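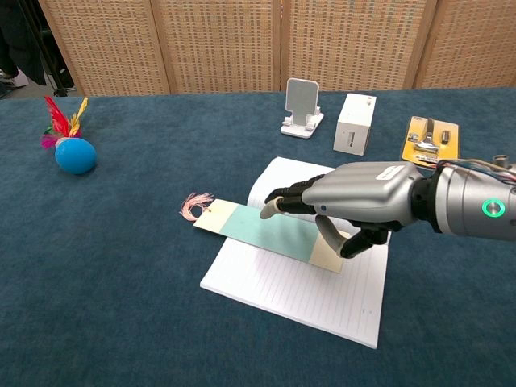 ラグビーの試合の途中経過を、スタジアムに行けない人はどうやって知ることができますか。

試合の速報アプリを使うと、得点と残り時間を電話の画面で見ることができます。小さいクラブの試合では、グラウンドにいる人が一つずつ手で入力しています。

サイト内検索 キーワードを入力 検索

短編小説「四分間」
クリスティナ・クラフチク(Krystyna Krawczyk)

十一月の土曜日、グラッドブリッジのグラウンドには風が強く吹いていた。私はタッチラインの近くに立ち、左の手袋だけをはずして、電話を持っていた。

「Kakexの係は、今日はあなたね」とネリスが言った。

Kakexは、私たちのリーグが使っている速報アプリである。トライが入ったらトライのボタンを押す。キックが入ったらキックのボタンを押す。それだけの仕事だと説明されたが、私はラグビーの規則をまだ全部は知らなかった。この町に来て二年目で、試合の言葉の半分は英語、半分はウェールズ語で叫ばれる。私の頭の中では、そのどちらもいったんポーランド語になり、それから指に届いた。だから私の速報は、いつも少し遅かった。

相手はガコウというチームで、背の高い選手が多かった。前半はどちらもあまり点を取れなかった。私は三回だけボタンを押し、そのたびに画面を二度確かめた。観客は384人だとスピーカーが言った。雨の予報だったのに、よく来たものだと思う。

後半の46分に、それは起こった。

ゴールラインの前に人が山のように重なり、笛が鳴り、審判の腕が上がった。まわりの人が大きな声を出した。私はトライだと理解し、ボタンを押した。ガコウの側のボタンだった。

私は気がつかなかった。画面に雨が落ちはじめ、袖でそれをふいていたからである。

最初の電話はマヴァンウィ・ジェームズからだった。マヴァンウィは駅前のローランズという店でパンを売っていて、土曜日は休めない。

「負けているの?」

「いいえ、勝っています」

「でも画面では負けているよ。店のお客さんがみんな怒っている。一人は、もう帰ると言ってコートを着たよ」

私は電話を耳から離して画面を見た。本当に負けていた。すぐに直そうとしたが、訂正のボタンがどこにあるのかわからない。設定を開くと、言語を選ぶページが出た。戻ると、今度は選手の名簿が出た。その間にも小さい赤い数字が増えていった。コメントだった。

「なぜガコウに点が入ったのか」
「審判の目は開いているのか」
「入力している人は誰だ」

最後のコメントを、私は三回読んだ。

「貸して」とネリスが言った。しかしネリスは眼鏡を車に忘れていて、画面を遠くしたり近くしたりするだけだった。そこへ、交代で出てきたばかりのカリス・オーウェンが、水を飲みながら来た。カリスは膝まで泥だった。泥の親指で得点のところを長く押すと、「取り消しますか」という文字が出た。

「長く押すの。知らなかった?」

「短く押していました」

「みんな最初はそう」とカリスは言って、私の電話に茶色い指紋を残して帰っていった。

時計を見ると、まちがった得点が出ていたのは四分間だった。私には半日のように感じられた。

試合は、グラッドブリッジが勝った。最後のキックのボタンを、私はとてもゆっくり押した。ゆっくりすぎて、マヴァンウィがまた電話をかけてきたほどである。

夕方、クラブハウスで紅茶を飲んでいると、エリン・イヴァンスが隣に座った。エリンは52歳まで選手だった人で、今は若い人たちにスクラムを教えている。クラブでいちばん声が大きいが、この時は小さい声で話した。

「四分間のことを聞いたよ」

「すみませんでした」

「私の母は施設にいてね、毎週あれを見ている。目が悪いから、隣の部屋の人に読んでもらうんだよ。さっき電話をしたら、とても喜んでいた」

「勝ったからですか」

「それもある。でも、負けていると聞いて、それから急に勝っていると聞いたでしょう。四分間で逆転したと思っている。若いころに見た試合の中でも、こんなに速い逆転はなかったと言うんだ」

私は、本当のことを話したほうがいいかとたずねた。エリンは紅茶に砂糖を入れ、長い間かきまぜていた。

「母は今夜、食堂で全員にその話をするつもりだ。来週まで待ってくれるかな」

私は待つと答えた。それからアプリを開いた。その日の速報を見た人は2,633人と書いてあった。町の人口より多いのではないかと私が言うと、エリンは、自分の母が何度も開いたのだろうと言った。

コメントの欄には、新しい文が一つ増えていた。

「入力している人、来週もお願いします。ただし手袋は両方はずすこと」

名前はなかったが、ネリスが向こうのテーブルで、眼鏡をかけて電話を見ていた。

最終更新:2020年4月26日

お問い合わせ | © Krystyna Krawczyk | ページの先頭へ戻る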